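The whiteboard on the counter

For years the family whiteboard hung on the refrigerator or on a nail by the back door. Lately a lot of them have come down. Trullora, a mail-order stationer that also runs a small repair desk, sold 2,633 boards for home use last year and 3,336 this year, and most of the growth was in the kind with no hanging hardware at all. People lay them flat on a counter or a desk and write on them the way they would on a pad of paper.

There are practical reasons for it. Writing on a wall means lifting your arm, and a board that hangs by one nail swings when you press on it. A flat one stays put. Children can reach it, and it can go along to the next room when the list does.

It also gets dirtier. A board on a wall collects a little dust along the bottom edge. A board on a counter gets crumbs, oil and the bottoms of coffee cups, and marker ink doesn't come off cleanly where there is grease. Valentini, a shop that resurfaces old classroom boards, sees the same damage every week: gray smears in the middle and a faint shine where somebody used a kitchen scrubber. The shine is scratched coating. Ink settles into it and stays.

The shop's routine is short. Wipe off what you can with a dry cloth. Go over the rest with a damp cloth and a drop of dish soap, then rinse with plain water and dry it right away. Old marks that have been there since December usually lift if you trace over them with a fresh marker and wipe before it dries. Keep rubbing alcohol for the stubborn spots.

Borders need separate attention. Plastic edging traps ink at the inside seam, and colored edging hides it until the cloth comes away black. A cotton swab gets into the seam, and on rounded corners it works better than a folded cloth. Lareo sells replacement edging by the yard in 9 colors. It goes on in one piece if you warm it in your hands first, though the last corner takes some patience.

The surface below matters too. Stone and stone-look counters are smooth, and a light board will slide around on them. Droleo makes clear stick-on feet, 5 to a pack, enough for the corners and one in the center.

Pink-red edging, gray marble pattern
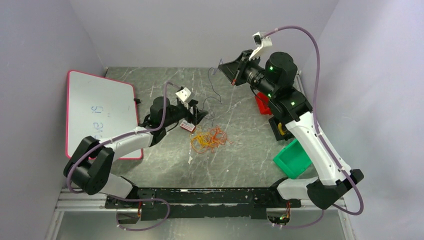
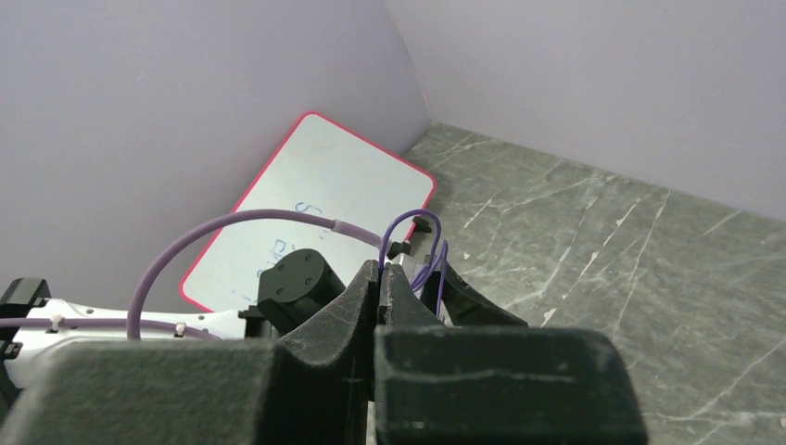

Manuela Cattaneo tried the feet and took them off again after a month, writing that crumbs got under the board and she would rather have it lie flat on a damp dishcloth, which holds it just as well and goes in the wash on Wednesday.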